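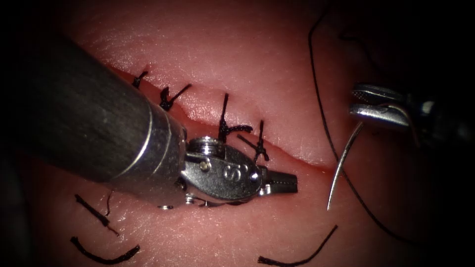
Interrupted sutures in black thread along a straight incision.

Section 3: Setting up and caring for your practice pad

This section covers the soft pad supplied with the Bonlow suture training kit, from unpacking to storage. The thread, needles and hand instruments are covered in Section 5. Read the cautions before you open the needle tray.

CAUTION: The needles and the scalpel blade in this kit are sharp. Keep the kit away from children and pets. Do not use any part of the kit on people or animals. The needles and thread are not sterile.

CAUTION: If a needle breaks skin, stop, wash the wound with soap and running water, and follow the sharps procedure at your school or workplace.

Unpacking the pad

1. Open the outer sleeve at the notched end. Do not cut across the sleeve with a blade.

2. Slide the pad out with the backing film still attached. The surface has a light coating of powder when new and may feel slick.

3. Peel off the backing film slowly, starting at a corner. Keep the film. You will need it again for storage.

4. Rinse the pad under cool water, pat it with a lint-free cloth and leave it flat on a clean surface until it is ready to use.

5. Look over both sides. A few small surface bubbles are normal. If the pad is torn or the mesh layer has come away from the skin layer, do not use it. Contact the seller for a replacement and quote part number 781.

Note: The color of the pad varies from batch to batch and has no effect on how it handles.

Fitting the pad to the Skorport tray

The Skorport tray holds the pad still while you work. It is included with the full kit and sold separately for the basic kit.

1. Set the tray on a steady table at elbow height. Press down on each corner to seat the rubber feet.

2. Loosen both side rails by turning the knobs to the left. The knobs do not need to come off.

3. Lay the pad in the tray with the skin side up. The mesh side must face down.

4. Push the rails in until they touch the pad, then tighten the knobs. The pad should not slide when you pull it lightly with forceps, and it should not bow up in the middle – if it does, back the rails off a little.

5. Place your lamp on the side opposite your writing hand so that your own shadow stays off the work.

Note: Glass and polished stone tabletops should be wiped dry first, or the feet may creep. A folded dish towel under the tray also works.

Making a practice incision

Some pads come with cuts already made. If yours did not, or if you have used up the ones supplied, you can add your own.

1. Mark the line with a washable felt pen. Leave a wide margin between the line and the edge of the pad.

2. Hold the skin layer taut with your free hand, keeping your fingers behind the blade at all times.

3. Draw the blade along the line in one light stroke. Stop when the edges begin to part. Do not cut into the mesh layer. A pad with a cut mesh will tear during tying.

4. Put the blade back in its guard before you pick up anything else.

Start with a short, straight cut. Curved and angled cuts pull unevenly and are better left until your spacing is steady. Lesson cards for both are in the back pocket of the case.

Tying and checking

Follow the lesson card for the knot you are learning. The points below apply to all of the simple interrupted exercises.

1. Enter and leave the pad at the same distance from the cut on each side.

2. Bring the edges together until they just touch. If the surface puckers, the thread is too tight.

3. Lay each knot to one side of the cut. Beginners often leave knots sitting on the line, and this is the first thing an instructor will look for.

4. Trim the tails to an even length when the row is finished. You may leave them long while you are still comparing knots.

5. Check the whole row from directly overhead before you take anything out. 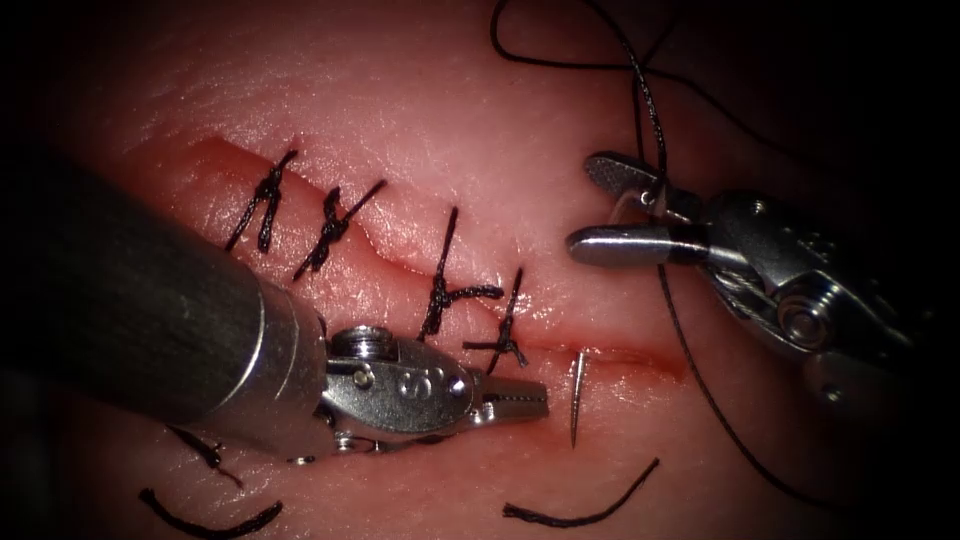 Removing thread from the pad

1. Lift one tail with the forceps and snip the loop close to the surface, on one side of the knot only.

2. Pull the thread out toward the cut. Pulling away from it opens the needle holes.

3. Collect all scraps. Loose thread left in the tray will jam the side rails.

4. Put used needles in a sharps container. Do not put them in household trash or back in the needle tray.

Cleaning and storage

1. Wash the pad by hand with mild dish soap and cool water. Do not use alcohol, bleach or scouring powder.

2. Air-dry it flat. Do not use a hair dryer, and do not put the pad in a dishwasher.

3. Dust both sides lightly with cornstarch and replace the backing film.

4. Store the pad flat in its sleeve, below 84 °F and out of direct sun. Do not stack anything on top of it.

Note: Pen marks that stay after washing will usually fade within a few weeks. Ballpoint ink is permanent.

When to replace the pad

Replace the pad when stitches begin to pull through under normal tension, when the surface stays tacky after washing, or when there is no uncut area left to work on. Pads may be turned end for end in the tray to even out wear, but they cannot be used mesh side up.

Spare pads fit all Skorport trays. Pads from the older Brevness kit are thicker and need the deep rails.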